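Rolbridge Home Repair Fund – Progress Report to the Weltex Community Grants Office
April 7, 2022

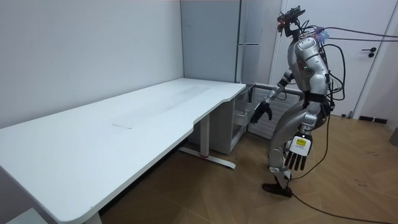 GRANT UPDATES | HOUSING AND NEIGHBORHOODS

Dear friends at Weltex,

Thank you, first of all, for your patience while we pulled these figures together. We promised you a report at the halfway point of the grant and we are a little past that, mostly on account of the roofing work in Claltcombe, which kept everyone out of the office for longer than we had planned. I think you will be pleased with what there is to tell.

When we applied, we said we wanted to help older homeowners in Rolbridge and Claltcombe stay in their houses by taking care of the small repairs that tend to get put off. A loose handrail, a porch step that has gone soft, a window that won't close all the way in winter. So far we have finished repairs at 344 homes. Another 23 have been inspected and are waiting for materials or for a dry week, so that makes 367 households that have had one of our people through the door. The target in our application was 350 completed homes by the end of the grant, and we are very nearly there already!

Within those homes we have logged 1267 separate repairs. Handrails and grab bars are the biggest group by a good way, followed by steps, doors and weatherstripping. Plumbing came in higher than we had guessed. A lot of people will live with a dripping faucet for years and only mention it when somebody is already kneeling in the bathroom with a toolbox, and our crews have learned to ask before they pack up.

The roofs have been harder. Our original budget treated roof patching as an occasional job, and in the older part of Claltcombe it has been anything but occasional. Many of those houses went up at the same time and the shingles are wearing out together. We moved money over from the painting line to cover it, as your office kindly agreed in the winter, and I would like to leave it that way for the rest of the grant. Nobody has complained much about the paint.

Lumber prices have been a worry as well. We were lucky to come to an arrangement with Avcı, the building supply yard on the Rolbridge side of the river, which is holding its prices for us on pressure-treated boards and lets us return what we don't use. They have also let us store a pallet or two in their covered shed, and that has saved a good many trips back and forth.

We did fall short in one area, and I would rather say so plainly. The application described 2 evening classes on basic home upkeep, and we have held only the first. It went well – people stayed long after it was over to talk about furnace filters – but we lost our room for the second and have not found another with decent parking and no stairs. The library in Claltcombe has offered us an evening in May, and I expect to confirm it shortly.

Spending is close to plan overall. Materials are running over, wages are a touch under, and the fuel line is higher than any of us would like. The full budget sheet is attached, with notes beside the lines that have moved. If anything in it looks odd to you, please call, as it is usually quicker to talk these things through than to trade emails.

For the months ahead, we mean to finish the waiting homes first, then work down the Claltcombe roof list in the order the inspections came in. We would also like to go back to a few of the earliest houses and check how the outdoor steps came through the winter. That was not in the proposal, but it would take only a few days and would tell us whether the stair treads we chose are worth buying again.

You would be very welcome to ride along with a crew for a morning. Wear old shoes, and come hungry, as we are often sent away with cake.

With warm thanks,
The Rolbridge Home Repair Fund office

Attached: budget sheet, list of completed repairs by type, Claltcombe roof list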